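Stirkari Gallery: Collecting Cloth Handling Examples

Posted Apr 25, 2019

Stirkari is a set of recorded demonstrations for teaching a model to handle clothes and other soft goods. An operator works with a gripper in each hand and does an ordinary household job from start to finish. Each run is saved with its gripper positions and a short text label. The set stands at 421 runs, recorded in 17 homes. We began in November with towels only and moved on to clothing once the labeling rules had settled.

Pictures on this page come from the home sessions. Click any one for the larger version. 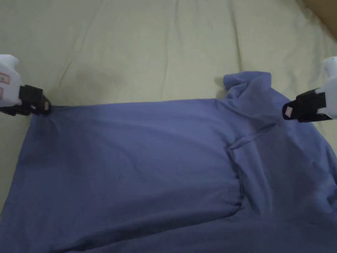 Both grippers on the top edge of a blue garment, laid out on the bed.

Spreading is labeled separately from folding. A spread run ends when the operator lets go with both hands, and a new run starts from there. Early on we kept the two together, and the model trained on them tended to start a fold before the cloth was flat. Splitting them meant relabeling 16 files by hand.

Wrinkles are left in. Operators are told to work at the pace they would use at home and to regrip whenever they need to. Regrips get their own tag.

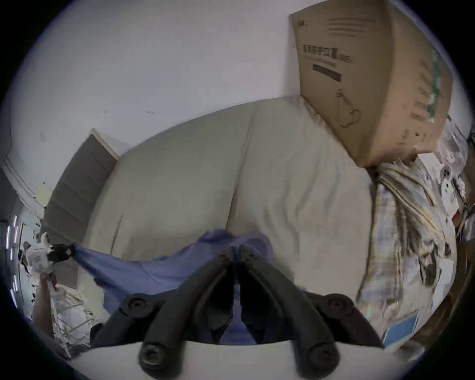

Rooms are recorded as they are, with whatever furniture and storage they have. The first batch, made on a bare table at the Jesano workshop, gave good numbers there and poor ones anywhere else. It is still in the archive under its own heading, but we no longer train on it.

Runs are checked in Hiveo before they go into the set. A run is dropped if a recording has gaps or if the label doesn't match what was done. The next group, Feyisa, will have 4 new garment types, starting with socks and zippered jackets.

More galleries: Towels | Bedding | Workshop batch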